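¿Cómo se hace una peli de dibujos?

Mucha gente, mucha paciencia. Primero la historia. Luego el storyboard: viñetas, como un cómic, para saber qué pasa en cada momento.

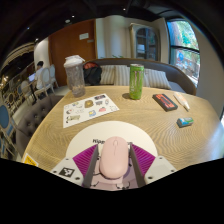

Ratón rosa y hoja de pegatinas.

Después, los dibujos. ¡Muchísimos! En Tato y la luna, de los estudios Kotinum, un salto de Tato dura 3 segundos y lleva 60 dibujos. Pasan tan rapido que el ojo los junta y parece que se mueve. Magia no: truco.

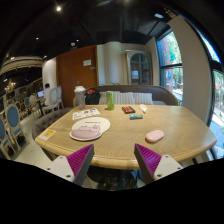
Las voces, casi siempre antes que la animación. Así la boca del personaje encaja con lo que dice. Los actores graban en una cabina, a veces en pijama.

Y los ruidos. ¿Pasos en la nieve? Una bolsa de harina de maíz apretada con la mano. ¿Truenos? Una chapa de metal que se sacude.
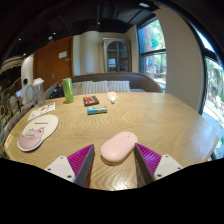

Al final, la música y el montaje, que es juntar todo y quitar lo que sobra. De Tato quitaron 9 minutos enteros, con un dragon y todo.

Palabra nueva: fotograma. Cada una de las imagenes de una peli.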